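Rye in Small Batches

12 Mar 2020

The first delivery leaves the back door of Rirkari at a quarter past four in the morning, when the street is still dark and the bakery has already been running for hours. By then the rye loaves have come out of the oven and are standing on racks along the wall. They won't be sliced until the next day. Deok-su Hong, who opened the bakery with a used deck oven and a loan from his uncle, wants a full day between the oven and the knife.

"If you cut it the same morning, the crumb sticks to the blade," he says. "People think the bread is underbaked. It isn't. It needs time to set."

Rye makes up a little under half of what the bakery sells. The rest is sandwich bread, rolls for two lunch counters, and a braided milk loaf that goes mostly to families in the neighborhood. Hong did not plan on rye. He trained on white bread and sweet buns, and when he took over the lease the previous tenant's customers kept coming in to ask for the dark loaf. He tried to make one from a book and threw out the first week's dough.

What he makes now starts with a sour that is fed twice a day. Rye flour has little of the stretchy gluten that holds a wheat loaf up, and much of the structure comes from starches and gums that soak up a lot of water. The dough looks more like wet cement than like bread dough. It can't be kneaded by hand in the usual way, and it goes into the tins with a wet scraper.

The sour matters for more than taste. Rye flour is rich in enzymes that break starch down into sugar, and if they are left to work too long in the oven, the inside of the loaf turns gummy. Acid slows them down. Bakers worked this out by habit long before there was an explanation for it, and most traditional recipes for heavy rye bread call for a sour of one kind or another.

Hong keeps his in three lidded tubs. One is the working sour, one is held back in the cooler, and the third is what he calls the insurance. He lost a sour once during a power cut and had to borrow a cupful from another baker across town.

The flour comes from Espinoza, a small mill two hours to the north. It arrives in paper sacks, milled the same week, and it changes from one lot to the next. A batch from a damp harvest takes less water and ferments faster. Hong bakes a test loaf from each new lot and writes the result in a notebook by the scale. The entries are short. One from last fall reads "sticky, hold back water, bake longer."

Dayana Barrera runs the night shift. She came to the bakery from a hotel kitchen, where she made breakfast pastry for banquets, and she says the pace suits her better. At the hotel she could be asked for 1,000 small croissants on short notice. At Rirkari the orders close at noon the day before, and a late call gets a polite no.

She is in charge of the ovens, which means she decides when the rye goes in. The recipe gives a time, but she goes by the top of the loaf. The tins are dusted with flour once they are filled, and as the dough rises the dusting splits into fine cracks. When the cracks are as wide as a matchstick, the loaves are ready. On a cold night this can take an hour longer than on a warm one, and the rolls have to be moved around to make room.

The first ten minutes are very hot and full of steam. After that she drops the temperature and leaves the door shut. She checks the center of one loaf from each deck with a probe thermometer and pulls them at 98 degrees Celsius. The oven was built for export and the dial has no Fahrenheit on it, so everyone in the bakery has learned to think both ways.

Caraway is a sore point. Half the regulars expect it and the other half won't buy a loaf that has it. For a while the bakery made both kinds every day, and one or the other was always left over. Now the seeded loaf is baked on Tuesdays and Fridays and the plain one on the other days. Barrera prefers it plain. Hong likes the seeds toasted and ground so that the flavor goes through the dough and there is nothing to get caught in your teeth.

Most of what leaves the building goes to stores. The largest account is Amico, a grocer with a deli counter, which takes the plain rye unsliced and cuts it to order. Livero, a café near the train station, takes thin slices for open sandwiches and toasts the ends into crackers. Hong sells the crackers too, brushed with oil and salt and baked slowly until they snap. They began as a way to use up stale bread and now he sometimes bakes extra loaves just to have enough.

The bakery turned out 4,000 rye loaves last year. Hong could sell more, but the limit is the tins. Each loaf stays in its tin until it is firm enough to stand on its own, and the tins can't be filled again until the next night. He has looked at buying another set. That would mean another rack, and the rack would have to go where the flour is kept.

He is in no rush to settle it. In April the mill will send the first sacks of a new rye variety that a grower has been trying on a few acres. Hong has had a sample bag. The flour is darker, with a grassy smell, and the test loaf rose less than he would like. Barrera thinks it needs a longer soak before it is mixed. They have tried it with boiling water poured over part of the flour the night before, an old method that makes the bread sweeter and keeps it moist for longer.

For anyone who takes a loaf home, his advice is simple. Keep it in paper for the first day and then in a cloth bag or a bread box. Don't put it in the refrigerator, where it goes stale faster. Slice it thin, no thicker than a pencil, with a long serrated knife, and let the knife do the work. It will keep for a week on the counter. After that, toast it. A whole loaf can be frozen, but it is better to slice it first and put a piece of parchment between the slices so they come apart.

As for what goes on top, cold butter and salt is the usual choice among the staff. Barrera adds sliced radish when there is any. Hong's mother, who thought the bread was sour and heavy when she first tried it, now eats it most mornings with a soft egg and pickled greens. She takes the heel if there is one.
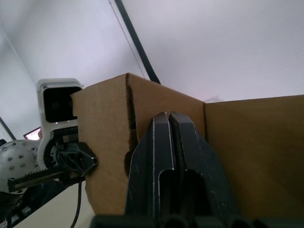

The new rye will go on the shelf on a trial basis, one rack a week, at the same price as the plain loaf. Hong has not picked a name for it. If it sells, the mill has agreed to set aside part of the next harvest, and he will have to make up his mind about the tins.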